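2024年4月10日，阴，傍晚下了一阵小雨

早上六点多醒的，没再睡着，索性起来烧水。昨晚把外公的那只旧皮箱从柜顶搬下来，箱子还摊在客厅地上，走过去差点绊一跤。里面大部分是信，捆成几扎，绳子一碰就断。我换了新的棉绳，按地址重新捆。按年份捆不成，好多信封上的邮戳已经看不清了。

这阵子一直在整理家里的旧东西，主要是想把外公那边的来历弄明白。妈妈在世的时候讲过一些，讲得很散，今天说是从海边来的，明天又说是山里。我那时候不爱听，现在只好一张纸一张纸地翻。

皮箱最底下压着一本账簿，硬壳，书脊裂了。第一页写着1871，下面是一个店名，Lapointe，再下面是地名Kevalton。账簿记的是面粉、煤油、钉子、布料，谁家赊了多少，谁家拿鸡蛋抵了。字写得很细，墨水褪成了浅褐色。我看了一上午，只看懂一小半。有的缩写反复出现，比如一个大写的D后面跟一个点，后来想到可能是“打”，十二个一打。纽扣、蜡烛、鸡蛋后面都有这个D，应该没错。

中午煮了面，放了昨天剩的青菜。吃完给Manon Fortin打电话。她是外公妹妹那一支的，比我大十几岁，家里保存的东西比我多。她说Lapointe是外公的外公入过股的杂货铺，后来卖掉了，卖给谁她不知道。她又说她那里有一张铺子门口的合影，前排坐着的人里有一个是我们家的，可是她和她哥哥认的不是同一个人，为这个争了很多年。她答应找出来寄给我，让我也认一认。我说我连外公年轻时的样子都没见过几张，认了也不作数。她笑了，说那也算一票。

电话打了将近一个钟头，耳朵都热了。挂了才想起忘了问她外婆娘家的姓到底怎么拼。账簿里有一户Robichaud，赊账赊得最多，几乎每页都有。妈妈提过外婆娘家姓这个，也可能是我记混了。明天写封邮件问。 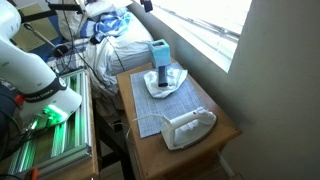
账簿上的那笔1304到底是什么钱？是Robichaud家几年赊账加起来的总数，写在最后一页，旁边另有一行小字，说分期还。

这个数我是下午才对上的。先前以为是货号，因为前后都没有写单位。后来把这一家每年年底的小计抄在纸上，一笔笔加，第一遍少了一截，第二遍才发现漏了夹在中间的一页，那页粘在前一页背面，我用裁纸刀慢慢挑开的，边上还是撕破了一点，很心疼。加上那一页，正好。分期还的那行字后面没有下文，账簿到那里就完了。还没还清，只能看别处有没有记录。

顺便把粘住的那页也抄了。上面除了赊账，还有一句跟生意没有关系的话，说河面的冰比去年晚开，船来不了，糖没有了。整本账簿里这样的话我只找到两处，另一处说店里的猫生了。写账的人平时大概是不许自己多写的。

三点多出门去还书，顺路到Dale Gill的店里问修书的事。他说书脊可以重做，但原来的硬壳最好留着，换新的就可惜了。内页不用动，找个平整的盒子放着，夹几张无酸纸就行。修书脊报价90，我觉得还可以，先没有定。他让我不要用透明胶带，我没敢告诉他前几天我已经在一封信上用了。他还问我愿不愿意把账簿借给别人扫描，他认识的Maëlle Zacharias在做旧店铺的资料，专收这一类账本，Kevalton一带的她尤其缺。我说考虑考虑。东西是家里的，要不要给别人看，总得问过Manon。

从店里出来开始下雨，没带伞，在面包店门口站了一会儿。买了一个黑麦面包，又买了两个小的苹果卷。回来路上碰到楼下的Wael Ouali，他的自行车后胎又瘪了，推着走。聊了几句，他说他祖父也开过铺子，卖布的，账都记在脑子里，人一走，谁欠谁的全没了，倒也清静。我给了他一个苹果卷。

晚上接着看信。信比账簿好认，可是内容大多是问候和天气，谁病了，谁好了，谁家又添了孩子。有一封是从一个叫Stesten的地方寄来的，地图上查了半天没查到，可能是农场的名字，也可能改过名。写信的人署名只有一个字母B，口气很熟，开头就说上次的靴子太小，已经给弟弟穿了。信里托人买二号的针和一卷蓝线，说要赶在复活节以前做完一件衣服。不知道后来买到没有。

把这封单独放了出来，准备跟照片一起给Manon看。她认得的人多，B是谁她也许有数。

又把今天抄的几张纸重新誊了一遍，按户头分开，一户一张。Robichaud那张最长，正反面都写满了。手酸，写到后来字越来越大。以后抄的时候要留出右边一栏，写自己的猜测，不然跟原文混在一起，过几天就分不清哪句是账簿里的，哪句是我想的。

明天要做的：给Manon写邮件，问姓氏的拼法，问扫描的事；去买棉绳，现在这卷快用完了；再买几个放信的纸盒，要浅一点的；阳台的花土也该换了，拖了半个月。

十一点了，雨停了。皮箱先放在椅子上，不搁地上了。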